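Folk Motifs on Small Metal: What I Learned Striking a Pewter Token
Design History and Making, major project report
Feb 18, 2023

I should say up front that I came to this topic sideways. My plan was to write about commemorative medals and how they borrow from textile patterns, and I had a whole reading list ready to go. Then Trefor Vaughan, who runs the metal workshop at Revbridge, looked at my proposal and asked whether I'd ever cut a die. I hadn't. So the project grew a practical half, and that half ate most of my summer.

The question I settled on was pretty simple. When a woven or embroidered pattern gets moved onto a coin or medal, what gets lost, and who decides? A belt pattern can run for metres. A medal gives you a circle you can cover with your thumb. Something has to go.

My main source was the Butkienė notebooks, a set of pattern drawings copied from sashes and mittens by a schoolteacher who emigrated after the war. Her family lent me 2 of them — I was terrified of spilling tea on them the entire time. She drew everything on squared paper, one square to a thread, and wrote little remarks in the margins about colour. Next to one star she's written "never in brown", underlined, with no explanation at all. I'd love to know what happened there!

I picked an eight-pointed star and a zigzag border. On the page they look made for each other, but the border depends on repeating in a straight line, and once you bend it around a rim the inner points crowd together and the outer ones gape. I redrew it 4 times. The version I kept has fewer zigzags than the original, with a plain gap at the bottom where the join falls.
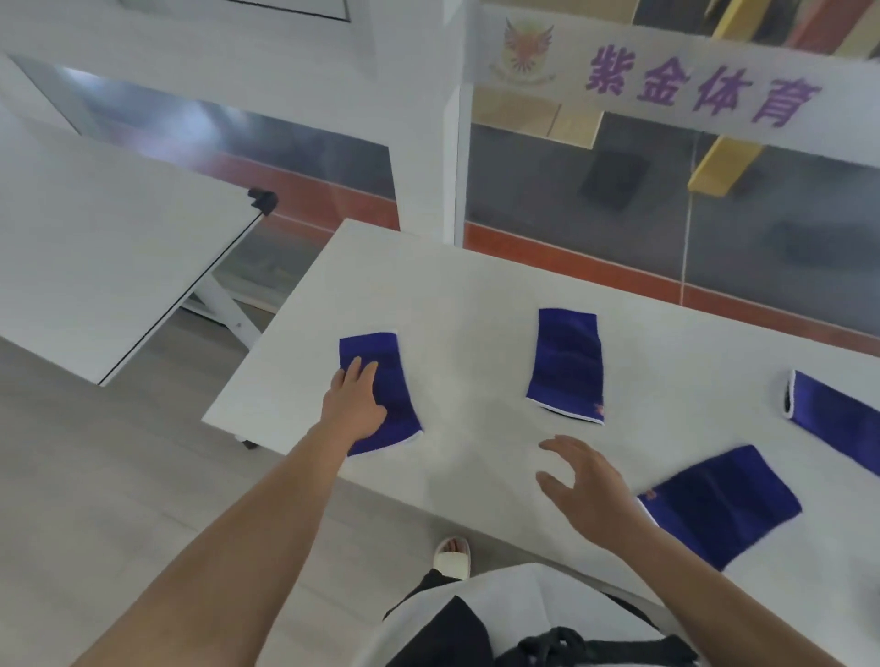 Colour was the bigger headache. In the notebooks the red and green do half the work of telling you which shape is in front. In pewter you only get light and shadow, so I had to choose what stood up and what sank back. I raised the star and left the ground rough, and I'm fairly happy with that, although Trefor reckons I should've done it the other way round and he might be right.

For comparison I looked at the Pandano series, three medals issued by the Lernel workshop with a harvest theme. Their designer dealt with the rim problem by skipping the border altogether and putting lettering there. It's a tidy answer, but to me the medals feel a bit bare, and a visitor wouldn't necessarily pick up that the centre motif came from cloth. The booklet says so, but who reads the booklet? (I did, twice.)

The die itself was mild steel. I cut it by hand with gravers I'd only just learned to sharpen, and my first attempt went in the scrap bin after I slipped across one of the points. The second was slower and much better. I also forgot that everything has to be cut in reverse, which doesn't matter for a star but matters quite a lot for initials. My test piece is signed backwards.

If I did this again I'd start with the size of the finished token and draw at that scale from day one, instead of making lovely big drawings and shrinking them. I'd also spend longer with the mitten pages, where the patterns were already squeezed to fit around a thumb. I didn't notice how useful they were until August, when both notebooks were due back with the family.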